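Wallier opens its spice library to every kitchen in the street this July

Shared shelf scheme gives cooks a place to top up, swap and taste before they buy

Wallier, the neighbourhood cookery room known for its long lunches and even longer washing-up sessions, is delighted to announce that its spice library will open to the public in July, after a winter of trial runs with regulars and a great deal of sniffing, sneezing and cheerful disagreement over how much cumin is too much cumin.

The idea is a simple one and, we like to think, a rather neighbourly one. Most of us have bought a whole packet of something for the sake of a single recipe, used half a teaspoon, and then found the rest at the back of the cupboard years later, smelling of very little. The spice library lets members take home just what they need for the week's cooking in a small jar, and bring the jar back when it is finished. There will be 200 places in the first season, with the membership fee set at £6 for the whole of it, and everything in the library is included in that price.

"I grew up in a house where you knocked next door if you ran out of paprika, and next door knocked for your cinnamon," said Mirela Moura, who founded Wallier and still teaches most of the evening classes. "People are a bit shyer about knocking now, so we thought we would give them a door that is meant to be knocked on. I have been talking about this for so long that my family have begun leaving the room, so I am very happy that it is opening at last!"

The library will live in the old serving room beside the main kitchen, where members will find whole spices, ground spices, dried herbs, salts and a changing shelf of blends made up by the people who cook here. Emerson Portela has put together the opening selection, which leans towards warm, slow-cooked flavours, and he has written a card for each blend with notes on what it likes to be cooked with and when to add it to the pan. Members are welcome to scribble on the cards – the pencilled arguments on the trial set were often more useful than the printed side. 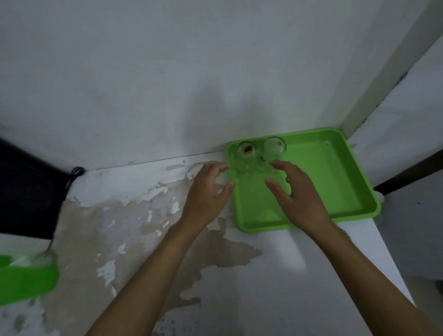
Returned jars are the part of the library that took the most thinking about, and we would like to say a little about how they are handled. Members bring them back with the lid off and the worst of the contents tapped out, and leave them on the returns tray, from where they go to be washed, dried and checked before being filled again. The tray is the bright lime-green one with the shallow rim, chosen so that it can be spotted from the door by anybody arriving with their arms full of shopping. Please don't feel you have to scrub a jar spotless at home first. A little brownish residue inside the glass, such as the shorter jar on the tray has, is quite all right with us. What we do ask is that jars come back reasonably soon, as there are 300 in circulation and a jar in your cupboard is a jar that can't be filled for somebody else.

The serving room itself is due some attention too. The worktop has lost a good deal of its white paint, with the beige-grey layer showing through in ragged patches, and Zhiqiang Bai, who looks after repairs at Wallier, will be sanding it back and repainting it before the doors open. He would be very glad of company, and anyone with a free morning and old clothes is invited to join him. Lunch will be provided, and it will be a good one.

Alongside the library, Wallier will run a short programme of tasting evenings led by Tainá Marinho. Each begins at 6 in the evening and lasts for two hours, with time for toasting, grinding and comparing, followed by a pot of something to share at the big table. The first looks at the humble bay leaf and whether it does anything at all, a subject on which Tainá has strong opinions and Emerson has equally strong ones of the opposite kind. Places are free to members, and guests may come along for the price of a contribution to the pot.

Membership forms are available at the front desk at Wallier during class hours, and can be filled in on the spot. Members choose their first jars when they join, and a jar for a friend may be added if the friend comes along too. Anyone with an allergy is asked to have a word with Mirela before borrowing, as several of the blends contain mustard, celery or sesame.

Members of the press are warmly invited to a preview on the afternoon before opening, when Emerson will be cooking from the shelves and Mirela will be on hand to answer questions. Please let the front desk know in advance if you would like to come, and mention anything you don't eat.

ENDS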